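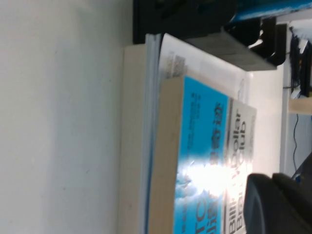
A pile of books, seen by the camera on a robot's wrist.

How does a robot know where one book stops?

You can look at a pile of books and know straight away which one is on top. You don't have to think about it. A robot has to work it out, and the part that does the working out is its software.

What the camera sends

A camera sends the computer a grid of tiny dots called pixels. Each pixel is only a few numbers that say how much red, green and blue light there is. Nothing in those numbers says "book". The software has to find the book in them.

Looking for edges

The first job is to find places where the colour changes quickly. These places are called edges. The bright blue part of the top cover is easy to pick out against the pale part beside it.

But that line is not the side of the book. It is only where the cover changes colour, and the book carries on past it. A simple program might decide there are two books side by side. White things on white surfaces are hard in a different way, as the colour hardly changes at all.

Trouble with shine

Look for the bright white spot on the cover. Light is bouncing off it into the camera, and some letters of the English title, "Billion Dollar Brand Club", have faded away underneath. You can probably fill in the gaps yourself. A program that reads words may get stuck, and there are Chinese characters on the cover for it to read as well.

Shine moves when the camera moves. So one useful trick is to shift the wrist a little and look again. The software can then put the two views together.

How sure are you?

The team behind Flindlow, a program for finding objects, makes it give every guess a score out of 100. A score of 100 means it is as sure as it can be. If the score is under 70, the arm stays still and the camera takes another look. At 75 it may go ahead, but slowly.

Flindlow learned from 1,216 pictures of piles. People drew a line round every object in each one — slow work, which lasted until August.

Making a plan

Once the software has chosen a book, a second program, called Rokton, plans the move. It checks that the fingers can open wide enough. It also checks that they won't knock anything on the way.

Try it yourself

Stack three books on a table. Close one eye and look at them through a cardboard tube. Can you find all four corners of the top book without moving your head?

Words to know

Pixel: one tiny dot in a digital picture.
Edge: a place in a picture where the colour or brightness changes quickly.
Gripper: the part of a robot that holds things.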